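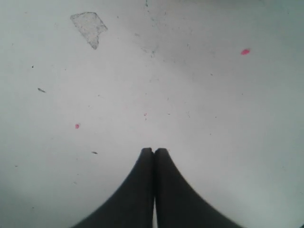
Figure 2.1 A pale work surface with small debris, including a translucent flake near the top.

October 2025
Wondimu Yimer and Séverine Besson

Chapter 2
Clearing and Checking the Work Surface

A table can look clean from the doorway and still have plenty on it. Crumbs, bits of film, threads and flecks of color do not show until you are close to the surface. On a light table, clear pieces are the hardest to find. The flake in Figure 2.1 looks like a scrap of plastic film or tape, and it is visible mainly by its thin, darker outline.

Small debris matters in packing work. A scrap left on the table can stick to the bottom of a box, get under a label or end up inside a sealed bag. At the Clunbridge packing room, the staff went through 661 returned parcels one July and found loose material in 458 of them. Most of it was film, tape ends and paper dust. The room changed its cleaning routine after that, and the new routine is the basis for this chapter.

The chapter has two parts. The first covers dry clearing: picking up loose pieces by hand, brushing toward one edge and emptying the tray. The second covers wiping, including which cloths to use and when to change them. Wiping comes second. A damp cloth pushed over loose film moves the film around and may press it flat against the table, where it is harder to see and to lift.

Lighting is treated with dry clearing. Look across the table from a low angle before you start, then again from the opposite side. The edges and corners are often darker than the middle and need a second look.

You will need a soft brush, a tray and two clean cloths for the exercises. Read Section 2.1 before setting up.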